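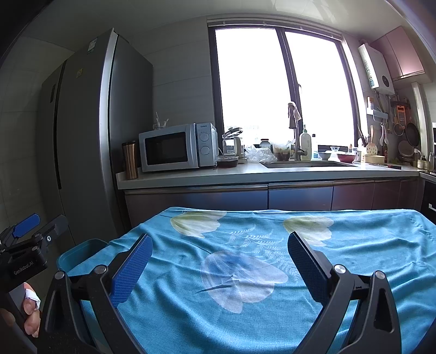

Fig. 4. Work table with turquoise-blue cloth.

4. Filling and resting the cask

Read the whole section before you pour anything. The Edumby is a small oak cask for finishing young spirit at home. It holds plenty and promises less than the adverts do.

4.1 Swelling the wood

1. Rinse the cask with cold water until no black bits come out.
2. Fill it to the bung with warm water and stand it on its cradle in a sink.
3. Leave it for two days, topping up morning and evening.
4. If it still weeps after the second day, rub the supplied wax along the damp joint. Do not use glue.

Note: A few drips on the first day are normal. The Stuvetti leaflet in older boxes says an hour's soaking will do. We have yet to see a cask that agrees.

4.2 Filling

1. Drain the water and let the cask stand, bung down, for 25 minutes.
2. Fit the tap by hand, then give it a quarter turn. Do not hit it with a mallet.
3. Pour in the spirit through the funnel, stopping a finger's width below the bung hole.
4. Draw off 200 ml, smell it and pour it back. If it smells of vinegar or wet cardboard, empty the cask and go to section 7.
5. Press in the bung and write the date on the tag.

CAUTION: Strong spirit gives off vapour that catches fire. Keep flames, heaters and cigarettes out of the room while pouring.

4.3 Resting

1. Store the cask somewhere cool and dark.
2. Turn it a quarter turn each week.
3. Taste from the second week onwards, and bottle when you like it.

Note: You will read that one month in a small cask equals several years in a warehouse. Treat this with suspicion. Small casks give up colour and tannin quickly — that much is true — but colour is not age. Benedicta Dogbe, who ran our trials, left one batch for 186 days and found it tasted mainly of plank.

Note: The Clernus flavour sticks sold alongside the cask are optional. We could not tell the difference with them in.

Spare bungs and taps are listed under part 491. Pilkington taps have a wider thread and will not fit.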